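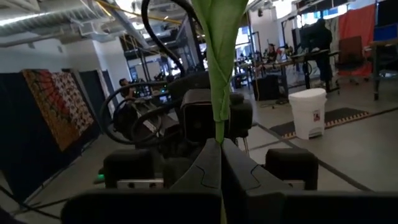 Photo: Stanisława Kalinowski / Vimville textile survey, 2021-11-11

Filed under: Material Culture > Textiles and Interiors

We use cookies to remember your reading preferences and to measure traffic. Accept | Manage settings

4.2 Twisted hangings and flat hangings

Figure 4. Long green hanging piece, twisted around itself, with a patterned tapestry on a dark navy partition to the left.

The survey covers decorative textiles and textile-like pieces kept in shared interiors in Vimville and Prukport. The full list has 2219 entries. Most are flat items such as wall cloths, runners and covers, and these were dealt with in Section 4.1. This section takes up the 174 entries that we class as twisted or gathered, meaning that the shape we see depends on how the piece is turned and not only on how it was cut.

Twisted pieces are hard to record with the usual form. The Boateng form asks for length, width and pattern repeat. A flat cloth has one width. A twisted one has a different width at almost every height, and a single number tells a later reader very little. We therefore kept the length field as it was and replaced the width field with three short notes, one each for the top, the middle and the lower part.

The green piece in Figure 4 shows why the notes are useful. It looks like a fabric leaf or a ribbon, and either word could be defended. Near the top the green is slightly translucent where light comes through. Toward the middle the folds spiral around each other and the outline becomes narrow, close to a braid. Lower down it tapers to a thin strip like a stem. A recorder who measured only the middle would file it with cords. One who looked only at the strip would probably call it a plant stem. We entered it as "leaf or ribbon, twisted" and left the two terms side by side.

Color raised a smaller problem. Where a thin material is folded over itself it tends to look darker, and recorders working from the same card did not always pick the same green. After a trial in September we asked them to match color on a single layer whenever one could be reached, and to write "folded" next to the entry when it could not.

Flat pieces on partitions gave fewer problems with shape but more with angle. The tapestry in Figure 4 has a radiating design in red, orange, cream and brown, with smaller white-and-red motifs that repeat in its right half. Seen steeply from the side, it takes on a slanted outline, and no proportions should be read from the figure. For all partition-mounted textiles the dimensions in our tables come from the tape, never from photographs.

The partitions themselves were recorded only when they carried something. Fabric-covered panels such as the navy ones in Figure 4 make a dark ground, and warm colors stand out strongly against them. Several recorders rated patterned cloths on dark panels as "bright" and similar cloths on pale walls as "medium". We have kept both ratings in the data, with the ground color in the next column.

Length was grouped with the Prokier bands used in our earlier work. The upper limit of the short band is 900 mm and the long band starts at 1000 mm. Pieces that fall between the two were measured a second time by another recorder. For twisted pieces we took the length as it hung and did not straighten anything, so the values are shorter than the true length of the material. They should not be compared directly with the values in Section 4.1.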